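Minutes, Brerus Building Tenants' Meeting
December 30, 2022

Present: Sarmīte Org (chair), Jaanus Kazlauskienė (minutes), tenants from 5 units
Apologies: Guo

1. Heating bills
Wallo wants 4000 from us toward a new boiler. Their letter says it will cut bills by "up to" a third. S. Org asked where that number comes from. The letter doesn't say. J. Kazlauskienė noted that the last upgrade made the same promise and the bills went up. No money agreed until Wallo sends real readings.
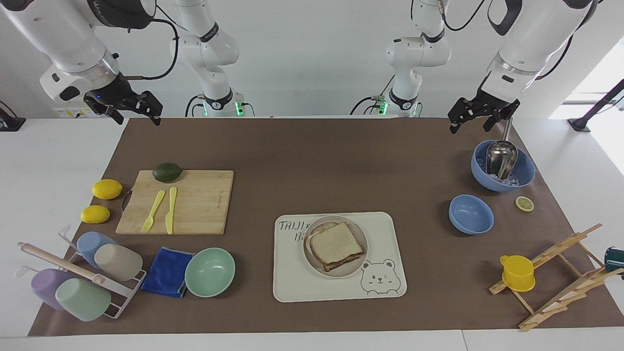

White table with brown mat, December.

2. Cleaning contract
Memeo has quoted 1610 for the stairs and front hall. The quote leaves out windows and calls this "full service." Two tenants were in favor anyway. The chair was not convinced and wants the hours in writing. Held over.

3. Parking
Guo's plan for numbered spaces was read out. It was tried before and people parked where they liked. No vote taken.

4. Any other business
The front door still sticks. Wallo says it was fixed. It was tested during the meeting and it sticks.

Action: J.K. to write to Wallo on items 1 and 4.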